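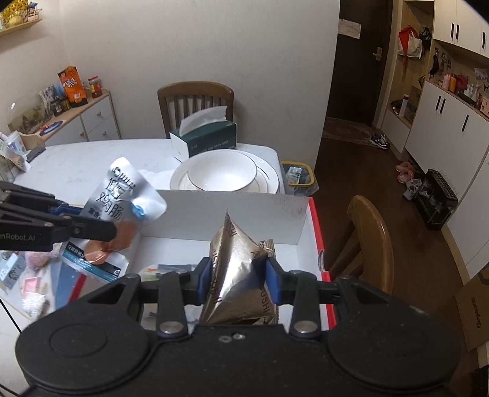 The gold pyramid and the chicken sausage, with the plate and bowl behind the box.

Packing a snack box so it doesn't all end up in one corner?

Posted in Home & Mailing by Tiruwork Gebru, August

Hello everyone, and thank you in advance, because I've been reading this board for a long while and you are all so patient with people. My niece started a job in Admasu this summer and she's renting a room over a bakery (lucky girl), but she misses the snacks we always had in the cupboard at home, so I'm putting together a box for her. It's a white cardboard one with red edges, quite roomy, and it has one of those half-round thumb notches in the rim.

My trouble is that nothing I'm sending is the same shape as anything else. There's a gold foil packet shaped like a pyramid, a low-fat chicken sausage in its wrapper, soft pouches, a crumpled brown package, and a packet made to look like a little cartoon character with pink cheeks that I would hate to see arrive squashed. I started by just dropping things in, and then I picked the box up to carry it to the hall and heard everything slide to one end. So I put it back down and had a cup of tea.

What goes on the bottom? Do I fill the gaps with something, or just add more snacks until it stops moving? I was going to put in a bowl too, she only has one, but now I'm not sure about that. Also, do I tape over the thumb notch? The snacks by themselves came to 730 grams on my kitchen scale, if that helps anybody. I'd love to get it off before my sister comes to stay, she has Opinions about how I wrap things!
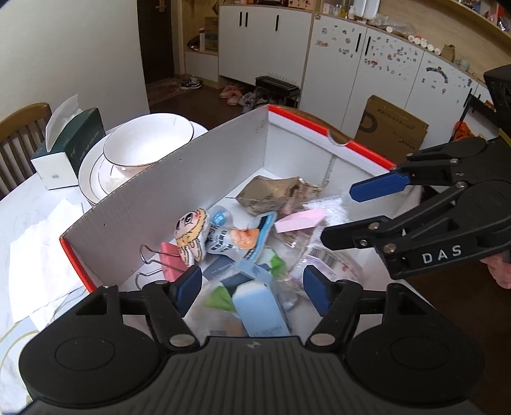
Abrehet Gidey

What a lovely aunt you are! I've mailed a good many of these to my two boys and made every mistake there is, so please take your time and don't worry about getting it right on the first go.

Empty the box first. I know, I know, but it's so much easier than rearranging things down in there with your arm in up to the elbow. Lay everything out on the table and sort it by how hard it is when you squeeze it gently. Anything firm goes flat on the bottom, and the sausage can lie along one wall. Soft pouches go in next, standing on edge like books, snug but not forced. A pouch with air in it is a very good cushion and you've already paid for it, so please don't poke a pinhole in it to make it flatter. I did that once with rice crackers and they were like damp cardboard by the time he opened them.

Your pyramid is the awkward one. I'd put it near the top with the pointy end away from the thin plastic bags, and tuck something soft on either side of it. The cartoon packet goes in last of all, face up, so it's the first thing she sees when she opens the flaps.

For the gaps I use tissue paper or an old tea towel, and the tea towel has the advantage that a person in a rented room can use it. Then close it up and give it a shake. If you hear sliding, open it and add a bit more. Yes, do cover the notch! Tape a piece of card behind it on the inside first, so the snacks don't stick to your tape.

About the bowl, I would send that on its own another time. A bowl with snacks around it is fine until somebody puts a heavy parcel on top, and then she has to pick chips of china out of everything.

Natwood

more tape

Distik

I agree with most of what Abrehet says but I'd put the whole thing inside a second, plain brown box. Boxes with a colored edge are often display or gift boxes and the card can be thin. Press on the long side with your thumb, and if it gives, don't mail it bare. The outer one only needs to be a little bigger all round, with crumpled paper in between.

Check the weight steps before you seal it too. Where I am the price goes up at 800 grams, packaging included, and my last empty box was 80 by itself, so with 730 of snacks you'd be over before you'd added any paper. It might be different at your post office. If you're only just over, see whether there's one thing she can buy where she is.

And write a list of what's in there while it's all still out on the table. They may ask you at the counter, and I always end up standing there trying to remember.

Tiruwork Gebru

Oh, thank you all so much! Abrehet, the tea towel is a wonderful idea and I have one with lemons on it that she used to like. I'm leaving the bowl out. Distik, I pressed the side and it did give a bit, so I'm off to look for a brown box in the garage. I'll come back and tell you how it traveled.

Related posts
Best tape for cardboard that's been in a damp garage
Mailing a bowl and plate without breaking them
Can I reuse a box with old labels on it?
How long do sealed snacks keep in summer heat?
Wullwood parcel counter, opening hours?

Get our monthly letter of household tips. Enter your email to sign up. You can unsubscribe at any time.

We use cookies to remember your settings. Accept / Manage choices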